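Workshop notebook, Sendham
7 May 2025

Natural dye trials, madder, continued. Third attempt at the Draltdale red, which so far has been the Draltdale salmon and the Draltdale brick.

Recipe as before except for the water. The tap here is hard enough to stand a spoon in, so I used rainwater from the barrel and added chalk back in by the pinch, which feels like paying twice for the same thing.
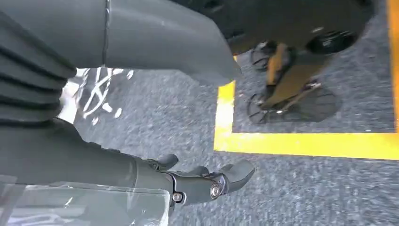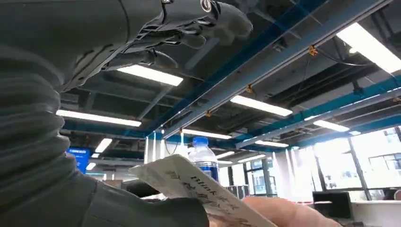
Wool: 178 g of the Calari two-ply, scoured last night, alum mordant at 20 percent. Madder root is the ground stuff from the Namboodiri order, same weight as the wool. Soaked it overnight in a jar with the lid on loosely. Smells like a wet garden shed. This is apparently correct.

Bath up to 140 F over an hour and held there. The old thermometer and the new thermometer disagree by 3 degrees and I have sided with the new one on grounds of price. Last time I let it creep past 160 while looking for the strainer, and that was the end of red and the beginning of brick.

Out after an hour and a half. Wet, it is a proper red. I have been lied to by wet wool before, so no entry in the shade book until it dries.

Second skein into the same bath for the exhaust. Peachy orange, rather nice, no use to anyone who ordered red.

Iron dip on a short length: brown. Plum, says the book. The book must have been printed somewhere with different eyes.

Batch number is 1384, for whoever ties the tags. Please use the Tyvek ones. The cardboard ones dissolved in the rinse and I now own four skeins of anonymous tan.

To do: light test, half under foil on the south windowsill, leave until August. Buy another strainer. Label the chalk, which is sitting next to the alum in an identical jar and looks exactly like it.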